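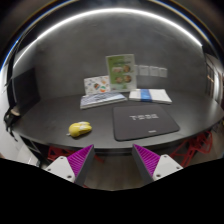
The Lenstead is a round dining table made for rooms where a rectangular one gets in the way. It has a single top with no leaf and no seam, and it seats four with space for serving dishes, or six if everyone is on friendly terms. Black is the finish we sell most. A large dark round top reads strongly against a wooden floor, and it suits pale and dark boards equally well. If your room is already short of light, ask for the natural finish instead.

Sizes and base

The Lenstead comes in 2 diameters, 48 inches and 60 inches. Both stand 29 1/2 inches high and use the same center column. The smaller top fits most standard doorways on its edge. The larger one needs a clear path, so measure the hall and any turn in the stairs before you order. Allow 36 inches from the table edge to the nearest wall so chairs can slide back.

The 60-inch table weighs 181 pounds complete. It ships in two cartons, top and base, and should be carried by two people.

Finish and care

The black finish is a stain under a matte clear coat. Wipe it with a soft damp cloth and dry it right away. Do not use furniture polish – it leaves shiny patches that are hard to take off. Fine scratches show more on black than on natural, and felt pads under bowls and lamps will help. Hot pans need a trivet.

Assembly

Lay the top face down on a blanket. Bolt the column plate to the underside with the eight bolts supplied, tighten them by hand first, then finish with the hex key. Attach the feet and turn the table upright. Each foot has a leveler for uneven floors. Check the bolts again after a month of use.

Ordering

Item number: 2503
Finishes: black, natural
Lead time: four to six weeks
Delivery: curbside, or into the room for an added fee

The matching Molilholm side chair is sold in pairs. The Nedelcu bench is straight and does not follow the curve of the top, so we suggest it for the wall side of a room only.

Clistari has sold nearly 2000 Lenstead tables. Replacement levelers and bolts are kept in stock for every version of the base.

Page updated Feb 8, 2021. Orders placed in January ship with the new foot levelers.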